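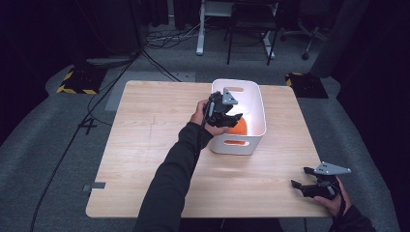 Page 2 of 14

Thread: Storage bins on wood-grain tables – surface care

Clurside_Facilities
Members are asked to advise on the following. Our activity room has a square table in light wood grain, on which a white plastic bin with handle holes is kept for balls. The current policy requires a felt mat beneath every bin. I propose to withdraw that requirement. The bins are light, and the mats collect grit.

orkent_stores
I must disagree. Grit beneath a bare bin will mark a finish just as readily. Our site retained its mats in March and has had no cause to regret it.

Clurside_Facilities
The point is noted. Our tabletops are wiped each evening, and on a pale grain any scratch would be plain to see.

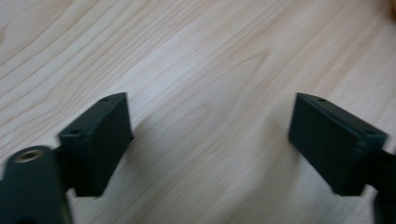

benitez_rooms
Wiping is sufficient only where the cloth is changed. Dikness issues 251 cloths per term for this purpose, and I would support withdrawal of the mats on the same condition.

orkent_stores
I could accept that for ball bins – not for anything heavier.
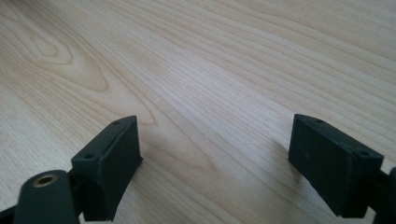

Fig. 3. Tabletop, pale wood with oval grain figure.

Clurside_Facilities
The revised wording will refer to ball bins only.

Filed under: Rooms and Furniture > Table Care

Contact the moderators | © Clurside Forum | Back to top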